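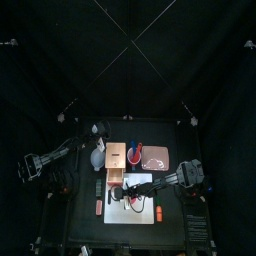 Small claims, and why I now keep every receipt

Hello again from the Skumdale Tenants and Neighbours newsletter. A few of you stopped me after the last legal help night to ask how my day in small claims went, and I promised I'd write it up properly, so make a cup of tea because I do go on a bit.

For anyone who missed the start of it: I paid a removals firm called Harasym to shift my mum's furniture into her new flat last September. The van was late (fine, it happens), but the sideboard arrived with one door split down the middle and the good mirror didn't arrive at all. I rang, I emailed, I rang again. They offered me a voucher for my next move. Mum is 84 and she is not moving again if she has any say in it!

So I took the whole mess along to Luana Andrade at the legal help desk. She spent 20 minutes with me and most of that was her asking for bits of paper. Did I have the quote? Yes. The booking terms? Sort of, there was a link in an email. Photos of the sideboard before the move? Well, I had one from Christmas with my nephew Ella's-side-of-the-family cousins all lined up in front of it, and you could see both doors plain as day behind their knees. Luana was delighted with that photo. She printed it.

The claim came to $1,637 all up. That was the repair quote for the sideboard, a replacement for the mirror, and $231 for the second van I'd had to hire when theirs couldn't take everything. I'd wanted to add something for the aggravation, and Luana talked me out of it very kindly. Her advice was to claim what I could prove and leave the rest at home.

Before lodging anything she had me send a letter of demand. I'd written three pages the night before and was quite proud of them. She cut it to half a page: what was agreed, what went wrong, what I wanted paid and by when. I gave them 31 days, which was more generous than I felt. They didn't answer, so I lodged.

Now the hearing. I'd pictured wigs, I think, or at least someone banging on something. It was a plain room with a long table and a jug of water, and the member hearing the matter had a cold and kept apologising for it. Danylo Polishchuk came along to sit with me for company, and he was very good, although he'd parked in a one-hour spot and checked his watch the entire time.

The man from Harasym had brought their terms and conditions, and he went straight to the clause that says they aren't responsible for damage. My stomach dropped. But the member asked him when I'd been given those terms, and he said they were on the website, and she asked again when I had been given them, and he had a look through his folder for quite a while. Then she asked me about the mirror. I had the inventory their own driver had signed at the old house, with "mirror, gilt, large" on it in his handwriting. Keep your inventories, people!!

The decision came in the post. I got the sideboard and the mirror in full. I didn't get the second van, as I'd told them on the phone I had fewer boxes than I did, and fair enough, I had. I was cranky about it for a day or so. They've paid, after one reminder.

A few things I'd do differently, for whatever they're worth to you. I'd write down every phone call on the day, with the name of the person I spoke to -- I had "rang them, rude" on the back of an envelope and it was no help to anybody. I'd save the terms the minute I booked. And I'd put my papers in date order before the hearing, with a spare set for the other side, instead of shuffling through a shopping bag with everyone watching. Luana had told me that one twice.

Please don't take any of this as legal advice. I'm a retired school secretary with a grudge about a mirror, and your matter will have its own wrinkles. Time limits especially -- they differ depending on what kind of claim you've got, so ask early.

The legal help desk is back on 11 February 2026 from 5.30 in the library meeting room, upstairs. Luana will be there, and Khrystyna Stelmakh is joining her to look at tenancy matters, so bring your lease if it's about bond or repairs. There are 3 spots left for the evening. Ring the library front counter to book, and if you can't make it, please ring and cancel so somebody else can have your place.

Oh, and Mum has hung a calendar where the mirror was going to go and says she likes it better. I've still got the money in an envelope for her.

-- Loredana Melis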